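**Thread: Hand guiding vs. remote control for tabletop demos in sim**

**mstep_arm** - 17 May 2019

We are collecting demonstrations for a seven-joint arm working on a cluttered table: picking up bowls, moving utensils, placing one object in another. Collection is in simulation. The operator drives the simulated gripper with an Eltar hand controller, logged at 30 Hz. The set is now 1025 episodes.

The trained policy reaches well and grasps badly. It arrives over the object, then hesitates, closes early, or closes and reopens. I replayed a batch of the source episodes and the operators do the same thing in a milder form. Before I collect more, I want to know whether people have had better results recording by hand guiding on the real arm and replaying the joint path in sim.

**kessel_run_rate**

Hand guiding gives smoother approach paths. I would use it for the reach and nothing else. With your hands on the wrist you don't feel what the fingers feel, and the gripper command usually ends up on a foot pedal or a second person. The close timing is worse than what you have now.

Replay also assumes the real table and the simulated table agree. Ours were off by a few millimeters and thin objects failed first.

**torquelimit**

> The close timing is worse than what you have now.

Disagree. It depends on where the button is. We put it on the flange where the thumb rests, and close timing was the most consistent part of the data. Pedals are the problem there, and hand guiding gets blamed for them.

The real objection is that the operator's arms and body are in the camera views. If you train on images you have to re-render everything from the replayed joint path, and then you inherit the alignment error you mentioned.

**kessel_run_rate**

Fair on the button. I have only used pedals. The alignment point stands.

**Jin-sol Sun**

I would look at the operator's view first. When someone drives a gripper from a single outside view, depth along the line of sight is a guess. They stop, adjust, go down, adjust again. All of those pauses are in the log and the policy learns them as part of the task.

Two changes helped us on the Donley set:

1. Show the wrist view and an outside view side by side, same size. A small inset does not get looked at.
2. Cut the idle steps at the grasp, but leave a few frames on each side of the close command. If you cut everything below a speed threshold you delete the close itself.

**mstep_arm**

Our operators have the outside view full screen and the wrist view on a hotkey. I will check how often the hotkey is pressed.

What did you use as the threshold?

**Jin-sol Sun**

I don't think our number will carry over. Plot tool speed for nine or ten episodes by the same operator and you will see two clear groups. Put the cut between them. Do it per operator.

**torquelimit**

Also check the scaling between hand motion and tool motion. Fusard ships with 1:1 position mapping and people leave it there. One to one is fine for the reach and too coarse within the last few centimeters. Bind a slow mode to the grip trigger.

**begay_bench**

Slow mode adds a mode switch to your demonstrations. The policy can't see which mode the operator was in, so the same picture now has 2 different speeds attached to it. We took ours out in August and went back to one scale, lower overall. Episodes got longer and the success rate on flat objects went up.

**torquelimit**

If the switch always happens at the same height it isn't ambiguous. If every operator picks their own moment, I agree with you.

**mstep_arm**

Hotkey log: roughly 30 percent of episodes never open the wrist view at all. That is probably most of the answer. I am setting up the side by side layout and leaving the scale alone for now.

Views from the current setup, all one table. The middle one is from the wrist.

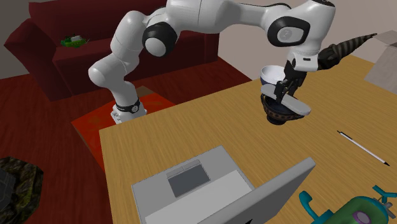
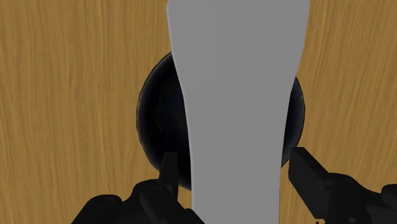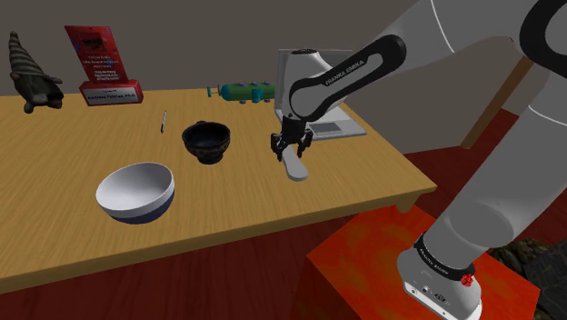 **pn_lowpass**

Should failed grasps be kept in the set if the operator recovers and finishes the task?

**Jin-sol Sun**

Keep them if the recovery is clean, meaning the operator opens, backs off and tries again without a long pause. Tag them so they can be left out of a training run. Drop any episode where the object was knocked out of reach or the scene was reset partway through.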